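Wrist pose jumps when hands are close together over a reflective pile - filter or fix upstream?

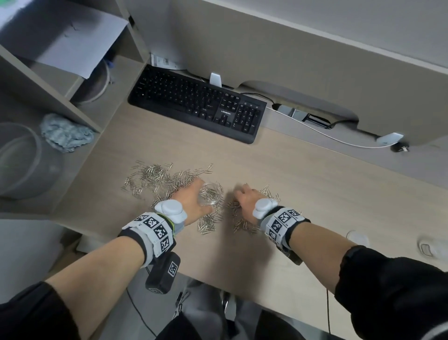

I have a tabletop sorting task recorded from a head camera, with a fiducial band on each wrist. Wrist pose comes from the square markers, one PnP solve per band, using whatever markers are detected in that frame. Most of the sequence is fine. When the hands come in close to the paper clips and the wrists roll, the left wrist pose flips between two orientations for a few frames and then settles. Translation moves very little during the flip. Rotation is clearly wrong.

Things I have checked:
Intrinsics were redone in August and reprojection error on the calibration board is low.
Marker IDs are unique across both bands.
The flip happens mostly when only one marker on the band is detected.
A low-pass filter on the quaternion hides it in plots but gives me a slow swing through orientations the wrist never had, and the downstream retargeting follows it.

Should I be filtering harder, or is this something to fix in the solve? Offline processing, so latency does not matter.

Ilze Jaunzems

tennant_loop

Fix it in the solve. That is the planar pose ambiguity. A single small square seen nearly head-on has two rotations that reproject almost equally well, and corner noise decides which one wins. Translation is nearly the same for both, consistent with what you report.

Use a solver that returns both candidates (IPPE does, and OpenCV exposes it through solvePnPGeneric). Keep both with their reprojection errors. If the error ratio is over 2, take the better one. If it is under that, choose the candidate with the smaller geodesic distance to the previous accepted rotation. You are offline, so go one better: run Viterbi over the sequence with two states per frame, reprojection error as the unary cost and rotation distance as the transition cost. It recovers from a bad first frame, and the greedy version does not.

Also check the band model. A band wrapped on a wrist is not a rigid flat board. If you printed it flat and kept the flat coordinates, multi-marker solves will be biased too. Bundle adjust the marker corners once per wearing, from a short clip of the wrist rotating slowly.

Do not low-pass across a flip. Reject first, then smooth on the rotation manifold.

gillport77

had the same thing, set the median window to 7 and it went away. might be different on yours

Zidau

A median of 7 only works if the flip lasts three frames or fewer. It also needs to be a median on rotations. Done per quaternion component without fixing the sign, it will make new jumps.

Adding to the first reply: if there is an IMU on the wrist and the clocks are synced, gyro integration between good frames settles the ambiguity without any vision prior. Over a gap of 16 frames the drift will normally be much smaller than the angle between the two candidates. You need the IMU-to-band rotation, so do a hand-eye style calibration and redo it each time the band is put back on.

For gaps with zero detections, write out an invalid flag. Interpolate only if the gap is 4 frames or less - anything longer should be left to the retargeting step, which at least knows the joint limits.

Ilze Jaunzems

Viterbi version is in. Flips are gone on the first sequence. The band model was indeed still the flat one, so I am redoing that before I look at the smoothing again.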